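Hard Water at Hendesholm: What the Tests Showed and What to Do About It

From the residents' newsletter, October 9, 2024

Since the spring a lot of people have asked the office about the white crust on their faucets and the cloudy film on their glasses. In May we asked for a proper water test, and the results are now in. This item covers what was found, what it means for your kitchen and bathroom, and what you can do at home without spending much money.

The short version is that our water is safe and very hard. It tested at 313 milligrams per liter of dissolved calcium and magnesium. On the scale most water suppliers use, anything over 180 is called very hard. The number has probably been close to that for as long as the buildings have stood, because the wells that feed our side of town draw from limestone. Residents who moved here from the coast notice it the most.

What hard water does

Hard water is not a health problem. The minerals in it are the same ones you get from milk and leafy vegetables. The trouble is what happens when the water dries or gets heated. When it dries, the minerals stay behind as spots and crust. When it gets heated, they settle out as scale on the inside of kettles, water heaters, coffee makers and dishwashers.

Soap also works less well. It combines with the calcium and turns into the gray scum you find around a bathtub. Most people respond by using more soap, and that makes more scum. Liquid detergents are affected less than bar soap, though you may still find that towels come out stiff.

Scale in a water heater costs money. It sits on the bottom of the tank between the burner and the water, or it coats the electric element, and the heater has to run longer to do the same job. Awuor Magesa, who looks after the plumbing in the two older buildings, drained 11 heaters over the summer and found sediment in all of them. In the worst one the drain valve was blocked solid and had to be replaced before the tank could be emptied.

Faucets and shower heads

If your kitchen faucet has gone weak, look at the aerator before you call anyone. The aerator is the small screen that screws into the end of the spout. Wrap a cloth around it, turn it with pliers, and take note of the order the parts come out in. There will usually be a rubber washer, a screen and a plastic insert. Soak everything except the washer in plain white vinegar for an hour, brush it with an old toothbrush, rinse and put it back.

A shower head can be soaked without taking it down. Fill a plastic bag with vinegar, slip it over the head and tie it on with string so the holes are under the surface. Leave it for an hour or two, take the bag off and run the hot water for a minute. Heads with rubber nozzles are easier still. Rub the nozzles with your thumb while the water is running and most of the scale comes off.

Some finishes do not like vinegar. Brass, bronze and anything gold-colored can be marked by it, and the maker's instructions are worth reading first. On these use dish soap and a soft cloth, and do it more often.

Pull-out spray faucets have one extra part to look at. There is a check valve where the hose meets the spray head, and it can stick half shut with scale. If your spray is weak and cleaning the holes does not help, unscrew the head and see whether the hose alone gives a good flow. If it does, the head is the problem, and the office can order a new one.

Kettles and coffee makers

For a kettle, fill it halfway with equal parts vinegar and water, bring it to a boil, switch it off and let it sit for twenty minutes. Pour it out and boil plain water twice before you make tea. Citric acid powder does the same thing with less smell. One tablespoon is enough for a full kettle.

Coffee makers vary. Drip machines can be run with vinegar and water and then with two pots of plain water. Pod and espresso machines often have seals that vinegar will dry out, and the manual will name the kind of descaler to use. If you have lost the manual, most of them can be found on the maker's website under the model number on the bottom of the machine.

Everett Park asked whether a pitcher filter would stop the scale in his kettle. It depends on the filter. A plain carbon filter takes out the chlorine taste and leaves the minerals alone. A filter with ion exchange resin will take out some of the calcium, but at our hardness the cartridge wears out well before the date on the box. Expect to change it about twice as often as it says.

Counters and sinks

The kitchens in the newer building have stone counters, and those need different care from the laminate in the older units. Do not use vinegar, lemon juice or a bathroom descaler on stone. Granite stands up to acid better than marble does, but the sealer on top of it does not, and once the sealer is gone the stone will take up oil and coffee.

The usual place for trouble is the strip of stone behind the faucet, where water collects and dries several times a day. A hard white line forms there. To take it off, wet it with warm water and a drop of dish soap, let it sit for ten minutes, and scrape gently with a plastic card held flat. An expired library card works well. You may need to do this three or four times over a week. After that, wiping the strip dry in the evening will keep it from coming back.

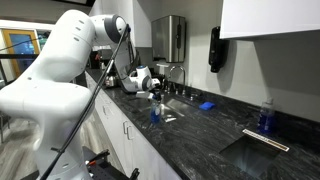 Stainless steel is more forgiving. Spots on the basin come off with a cloth dampened in vinegar, as long as you rinse right away and keep it off the counter. Always wipe in the direction of the grain. Avoid steel wool, which leaves tiny bits of iron behind that rust and look like damage to the sink. Baking soda made into a paste is rough enough for nearly everything, including the ring that forms around the drain.

Please do not mix cleaning products. Vinegar and bleach together give off a gas that can hurt your lungs, and a small kitchen with the window shut is a bad place for it. If you have used one product in a sink, rinse well before using another. The same goes for drain openers. If you have poured one down a drain and it has not worked, tell whoever comes to fix it.

To check whether your counter needs sealing, put a spoonful of water on it and wait ten minutes. If the stone under the water has turned darker, it is time. The office keeps a can of sealer that residents may borrow. It takes half an hour to put on and should then be left overnight.

Dishwashers and laundry

Glasses that come out cloudy may have one of two problems. Dip one in vinegar for five minutes. If it comes out clear, the cloud was mineral film and you can deal with it by using rinse aid. If it stays cloudy, the surface has been etched, and that cannot be undone. Etching comes from too much detergent and very hot cycles.

Clean the dishwasher filter once a month. It is at the bottom of the tub under the lower spray arm and lifts out with a quarter turn in most models. While you are there, check the holes in the spray arm and clear any that are blocked with a toothpick.

For laundry, use the amount of detergent listed on the package for hard water. Adding half a cup of washing soda to the drum lets you use less. Skip fabric softener on towels, as it coats the loops and makes them hold less water.

Should we put in a softener?

Several people have asked about a softener for the whole complex. We got two quotes. Plangate offered a single large unit in the pump room, which would treat all the water coming in. Drakos suggested smaller units on the hot water side only, one for each building. The second plan would protect the heaters and leave the cold tap water as it is now, which suits residents who have been told to limit their sodium.

Both plans need a drain line that we do not have at the moment, and neither quote includes the work. We have asked for revised figures and will print them when they come in. Any decision will go to a vote.

In the meantime, some residents have bought magnetic devices that clip onto a pipe and are said to treat the water. We would suggest saving your money. Tests of these have given mixed results at best, and we saw no change in the one unit where we measured the water before and after.

Heater flushing this fall

Heaters in the two older buildings that were not drained over the summer will be done over the coming weeks. You will get a note on your door two days ahead. The hot water will be off for most of the morning. Please clear a path to the heater closet and move anything stored on the floor near the drain valve.

After the flush, the first water from the hot tap may look milky or carry a few grains of white grit. Run it for five minutes with the aerator off. If it has not cleared by evening, call the office.

Free test strips are on the front counter. We ordered 300 of them, so take a couple if you want to check your own tap. Dip the strip for one second, shake it off and compare the color with the chart. If your reading is a good deal higher or lower than the figure given at the top, write down the unit number and which faucet you used, and leave it in the office mailbox.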